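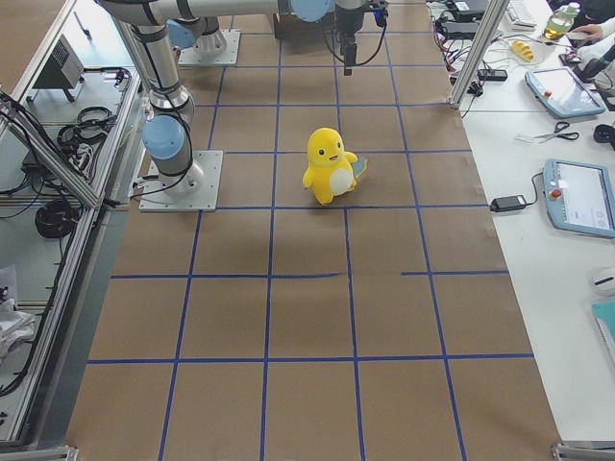

Figure 4-1. Two-arm station, item placed upright inside one grid cell.

4 Preparing the station for a shift

4.1 Scope of this section

This section applies to the Gustska two-arm handling station as installed on the returns line at Plillholm. It covers the work surface, item placement, the wrist camera check, stacked items and handover between shifts. Mounting of the arms and electrical connection are covered in section 3 and must be complete before you start.

The station takes over lifting and transfer of single returned items. Inspection, grading and all decisions about damaged goods stay with the line staff. A station needs one attendant and one person on call. The attendant's duties are listed in 4.6.

4.2 Work surface

The arms work over brown paper marked with a grid of blue tape. The grid is a placement aid for people. The control program does not read it.

1. Put both arms in the parked position and engage the emergency stop.
2. Inspect the paper. Replace it if it has torn through or if an edge has lifted high enough to catch a finger tip. Creases and shallow wrinkles are acceptable.
3. Inspect the tape. Press down loose ends or cut them off.
4. Replace any strip that has moved. Lines do not have to meet exactly at the crossings, but each cell must be recognizable from the attendant's position.
5. Remove paper scraps and loose debris with a dry brush.
6. Set the pendants on the side table with the screens facing the attendant. Route the cables so that none crosses the paper.
7. Release the emergency stop and confirm that no fault is shown.

CAUTION: Do not lean over the paper to reach tape at the far edge while the arms are powered. Engage the emergency stop first, every time.

Note: Earlier issues of this guide told the attendant to measure each cell. This is no longer required.

4.3 Placing single items

1. Select the item type on the pendant.
2. Place the item so that it stands or lies mainly within one cell. Keep it clear of the base plates.
3. Turn hang tags and sewn labels away from the side where the fingers will close.
4. Withdraw your hands behind the table edge.
5. Press Confirm and wait for the ready tone.

Soft items may be presented upright or on their side. Choose the side position for plush goods that will not stand without support. If the item falls over after you press Confirm, press Hold, correct it and confirm again. Do not steady it by hand.

4.4 Wrist camera check

Carry out this check at the start of each shift and after any contact between the gripper and the table.

1. Select Manual and set the speed to 27 percent.
2. Lower the gripper over the placed item and stop before contact.
3. Open the fingers fully.
4. Look at the camera view on the station monitor. Both fingers must be visible at the lower edge, and the item must not be hidden by more than a small part of one finger.

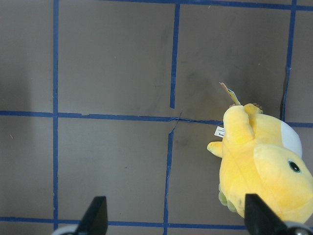

Figure 4-2. Wrist camera view with fingers spread and a plush item on its side. The hang tag points away from the fingers.

5. If a finger covers most of the item, move the gripper sideways in small steps and look again.
6. If the view is blurred, clean the lens with the cloth supplied. Do not use spray cleaner.
7. Save the view and enter your initials in the shift log.

During the trial in May the check was done by a technician. It now belongs to the attendant. Panya Ongart trained 31 attendants on it, and anyone who has not completed that training must ask the shift lead to do steps 1 to 4. The time for the check is included in the shift plan and is not taken from breaks.

4.5 Rigid and stacked items

Boxes, boards with handles and similar rigid goods need more free space than soft goods, as the fingers cannot push them aside without shifting the whole item. Place them at an angle only if the handle cannot be reached otherwise.

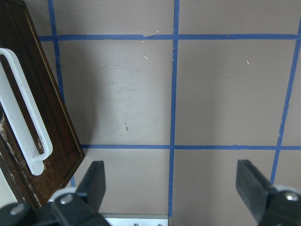 When an angle is needed, keep the item to one side of the gripper during the approach and leave the area between the fingers clear. Run the first approach at 27 percent. If it completes with no contact, repeat at normal speed. The setting of 100 percent is locked on this line and can be released only by maintenance.

1. Select Rigid on the pendant.
2. Place the item and check that it does not rock.
3. Enter the height of the highest point, including any handle.
4. Jog the gripper to a position above the item, pointing straight down.
5. Check from the side that the fingers are clear of handles and lids.
6. Press Confirm.

CAUTION: The arm does not detect the join between two stacked items. An attempt to lift the lower item can bring the upper one down. 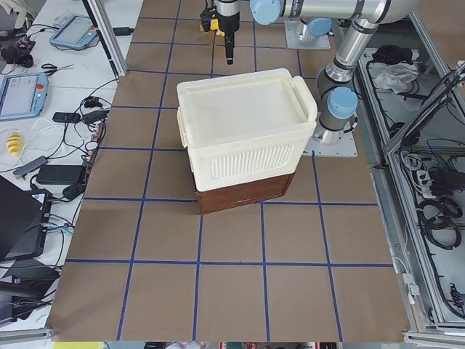 Stacks are entered as two separate items, the upper one first. Before the first lift, the attendant looks at the stack at table height and identifies where one item ends and the next begins. With a white bin on a dark wooden box this is easy to see. The bin is the wider of the two and its body overhangs the box, so the gripper must be well above the bin before any sideways travel starts. Measure the height to the top of the bin's handle, which rises above the lid. Do not use the lid height. After the upper item has been moved, enter a new height for the lower one.

If the two items are stuck together, press Hold and separate them by hand with the emergency stop engaged. Record the event as Manual Separation.

4.6 Attendant duties

The attendant:
places and confirms items
watches the first lift of each new item type
clears holds and records the cause
carries out the checks in 4.2 and 4.4

The attendant does not carry items between pallets and the station. That task belongs to the line, and a request to combine the two goes to Sheyla Usuga in planning. Attendants rotate to grading after 90 minutes. The rotation was introduced after staff reported that watching the arms for a full half shift was more tiring than the lifting it replaced.

Hold counts are used for maintenance planning. They are not used to assess individual attendants.

4.7 Handover

1. Park both arms and engage the emergency stop.
2. Remove all items from the paper.
3. Tell the incoming attendant about any open fault and any item type that caused repeated holds.
4. Both attendants sign the shift log.

Report tape or paper shortages to Raghavendra Marar. For faults that remain after a restart, see section 7.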